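Sunday, June 14, 2020
Babatunde Okafor

Third go at the oil finish on the Visholm offcuts. The first coat went on Friday night and had gone tacky in patches by morning, so I wiped those back with a dry rag and left the boards on edge by the door.

Weighed the tin before and after: 545 g down to 270 g, far more than the label suggests for two boards. The end grain drinks it. Next time seal the ends first with a thinned coat and let that sit overnight.

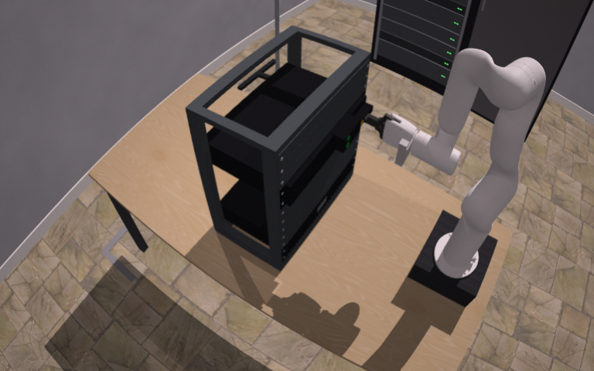 Honey-tan top with a darker knot, rendered.

Knots are still the problem. Oil sits on top of them and stays shiny while the wood next to it goes flat. Tried 191 grit-hours of nothing useful - that is a joke, it was one sheet of fine paper and a sore thumb. Light sanding helped a bit on the small board and did nothing on the large one.

Okoro have the harder wax in stock again. Will order one tin and try it on the back of the large board before August. Rags are drying flat on the line outside, please leave them there.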